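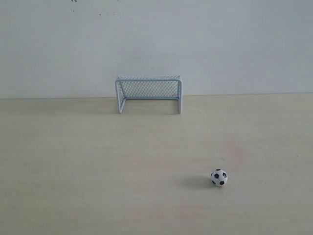
One player at our Grusmont table told me the goal should always sit at the back, close to the wall, so a missed shot doesn't end up under the sofa. I wrote that down, and it turned into half of this section.

8 min read

4.2 Where people put the goal

I came into this study thinking about the players' hands. I wanted to know how people flick, push and roll a ball at a toy soccer goal when there's no rulebook on the table — and I'd barely thought about the table itself! But across 76 sessions, the first thing most pairs argued about was where the goal should go. Figure 3 shows a light blue one set back near the wall and a little left of center, with a lot of pale tabletop in front of it. I like this setup a lot (I'll admit that I'm biased, I play this way at home).

The pairs in Iltavley mostly wanted that long run of open table. They'd take slow, careful shots and talk the whole time. The Grusmont pairs pulled the goal forward and played fast, and their games were much louder. We logged 500 shots in each town, so 1000 in all, and I coded every one of them by hand, which I don't recommend.

What I can't sort out yet is how much the wall matters. A few players used it for bank shots, and one pair made a house rule against them after a very tense morning. I come back to house rules in 4.3.

Figure 3. Toy soccer goal on a tabletop, placed near the wall.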